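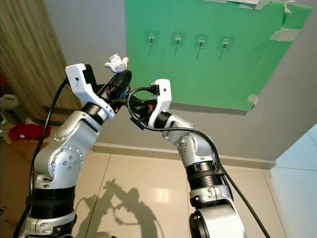
Community > Household > Bills and Meters > Water

Water bill says 1,148 gallons a week, is the softener really to blame?

drybasin_6

My water bill went up in April and I can't find a reason for it. I live alone in a two-bedroom house, no pool, no sprinklers. I read the meter on a Wednesday morning and again the next Wednesday and got 1,148 gallons. Last fall I did the same thing and it was well under half that.

I called Trerden, who put in my softener (a Prinix, bought used from them). The guy on the phone said softeners "sometimes use more as they age" and offered me a service plan before I had finished my sentence. That sounds to me like a man selling service plans. The toilets look fine and there are no wet spots in the yard that I can find. Is there any way to tell if it's the softener without paying someone to come out and tell me it is?

Posted in the evening, 4 replies, 2 hidden by moderators

shehu_road_plumbing_fan

I'd be suspicious of that phone call too, but he could be right by accident. A softener doesn't slowly drink more water because it's old. It can get stuck in regeneration, though, and then it runs water straight to the drain all day and night. Very easy to check. Find the drain hose at the back of the unit and follow it to where it empties. If water is coming out at two in the afternoon and you haven't set it to run then, you've found your leak.

If the hose is dry, put the softener in bypass anyway and leave it there overnight. Read the meter before bed and again before you flush anything. Same number both times means the softener is a good suspect. If the number moved, it's something else and you can keep your money.

Also, "the toilets look fine" means nothing. Everybody's toilets look fine. Put food coloring in the tank, don't flush, and come back in half an hour. Color in the bowl means a bad flapper. I had one that made no sound at all and it was costing me more than the shower. The part is cheap and you don't need a tool for it, just shut the valve first.

I would not buy one of those clip-on leak gadgets until you've done all this. My neighbor on Shehu Road has a Bulisetti one and it sends him an alert whenever he runs a bath.

mopbucket993

its the meter. they swapped ours and the bill doubled, city says its accurate but of course they would say that. call and make them test it

drybasin_6

Thanks. Drain hose was dry. Bypass overnight and the meter still moved, so that lets the Prinix off. Then I did the food coloring and the back bathroom bowl was blue in ten minutes. I hardly use that one.

I'm not ready to say it's solved. I'll put in a new flapper this weekend and do another full week of readings before I believe it. If it's still high I'll ask about a meter test, although I checked and the city charges for that if the meter passes. Still not buying the service plan.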